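How a Ribbed Hose Bends Without Folding Flat

For readers aged 9 and over
Written by Eyerusalem Wubshet for the Odia household science pages

Take a drinking straw with no bendy part and push the two ends towards each other. The straw curves a little, then it folds. At the fold the walls press together and very little air can get through. This sort of fold is called a kink.

Now take a straw with a bendy section and do the same. The bendy section turns the corner and stays open. The plastic is the same in both straws. The difference is the shape of the wall.

Hoses work in the same way. A vacuum cleaner hose, the drain hose behind a washing machine and the air hose on a tumble dryer all have to turn corners, and most of them have ribs.

What a rib does

A ribbed wall goes up and down in small folds. The high part of each fold is called the crest. The low part is called the root. Between the crest and the root there is a short sloping wall.

When a hose bends, the outside of the bend has to become longer and the inside of the bend has to become shorter. A plain wall can only do this by stretching on one side and squashing on the other. Stiff plastic does not stretch much, so the squashed side gives way and a kink forms.

A ribbed wall has spare length stored in its folds. On the outside of the bend the folds open slightly. On the inside they close up. The plastic itself hardly stretches at all. An accordion moves in the same way, and so does the joint in the middle of a long bus.

The ribs also make the hose strong against squeezing from the sides. Each rib is a ring, or one turn of a spiral, and it holds the hose round. This matters for a vacuum cleaner. The machine lowers the air pressure inside the hose, and the air in the room pushes in on the walls from every direction. A thin plain hose would go flat.

Rings or a spiral?

There are two common patterns. In the first, every rib is a separate ring. In the second, a single rib winds round and round from one end to the other, like the thread on a screw. They look alike from a distance.

There is a simple test. Put a fingertip in one of the grooves on the outside of the hose and follow it round. If your finger comes back to the place where it started, the ribs are rings. If your finger ends up one groove further along, the rib is a spiral.

The plain part at the end

A ribbed end is awkward to join to anything. The ribs leave gaps, and air or water leaks through gaps. For this reason many hoses finish in a plain tube called a cuff. The cuff is smooth, so it can sit closely against the pipe it joins. 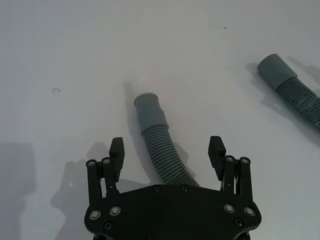
A grey hose with a smooth cuff. The cuff steps down to a narrower part before the ribs begin.

The step is a useful thing to look for on your own hoses. A cuff and the ribbed part are often different widths, and the step is where one size changes to the other. On some hoses it also acts as a stop, so that a pipe can only be pushed in so far.

The rim of a cuff may be flared, meaning that it opens out slightly, like the end of a trumpet. The flare on the grey cuff is slight. A flared rim can help to guide a pipe into place, and the thicker edge is harder to crack than a thin one.

Cuffs join in two ways. If the pipe goes inside the cuff, the cuff is the outer part of the joint. If the cuff goes inside the pipe, it is the inner part. Two outer parts of the same size will not join, and neither will two inner parts. A short tube called a connector is used between them.

Try it: measuring a bend

You will need a spare piece of ribbed hose, a large sheet of paper, a pencil and a ruler. Ask an adult before you take a hose off anything. A hose that is connected to a machine must be left where it is.

1. Lay the hose on the paper and bend it into a U shape. Stop when it begins to feel stiff. Do not force it.
2. Ask someone to hold the ends while you draw along the inside edge of the bend.
3. Take the hose away and measure straight across the U at its widest point.
4. Halve this number. The answer is close to the bend radius of the hose.

A small bend radius means that the hose can turn a tight corner. In the Clarnedberg classroom test, the tightest hose had a bend radius of 5 centimetres and the stiffest had a bend radius of 13 centimetres. The stiffest one had the thickest walls.

The price of having ribs

Ribs are not good for everything. Air flowing past a smooth wall slides along fairly easily. Air flowing past ribs swirls in every groove, and this slows it down. The swirling can also make a noise - some ribbed tubes sing when air is drawn through them quickly.

Dust and fluff collect in the grooves too. Where a pipe runs straight and never has to move, a smooth pipe is usually the better choice. Ribbed hose is kept for the places that bend.

Words used on this page

Bend radius: a measure of how tight a curve is.
Connector: a short tube that joins two others.
Crest: the high part of a rib.
Cuff: the plain end of a hose.
Kink: a sharp fold that closes a tube.
Root: the low part between two ribs.

Next page: Why taps drip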